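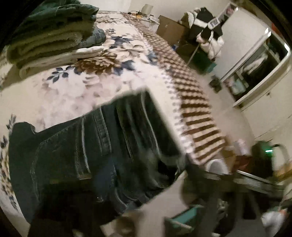 Folded clothes on the floral sheet.

So I had half a bag of red lentils, one sad carrot and a can of coconut milk, and dinner had to come out of that. It did! I've made this soup every week since March.

Start with an onion. Chop it small and cook it in a good glug of oil over medium heat until it goes soft and a bit gold at the edges. Throw in the carrot (grated, I can't be bothered to dice), two cloves of garlic and a big spoonful of curry powder. Stir for 60 seconds - curry powder burns fast and then the whole pot tastes like it.

Add a cup of rinsed lentils and four cups of broth. Bring it to a boil, turn it down low, put the lid on crooked and set a timer for 14 minutes. I go put laundry away while it bubbles.

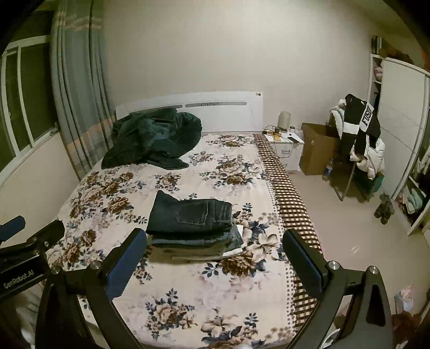 Jeans, folded, and the green quilted blanket up by the headboard.

When the timer goes, the lentils should be falling apart. If they still have some bite, give them a few more minutes. Pour in the coconut milk, warm it through and squeeze in half a lime. Salt comes last, and how much depends on your broth, so taste it first.

It gets very thick in the fridge overnight. Loosen it with a splash of water when you reheat it.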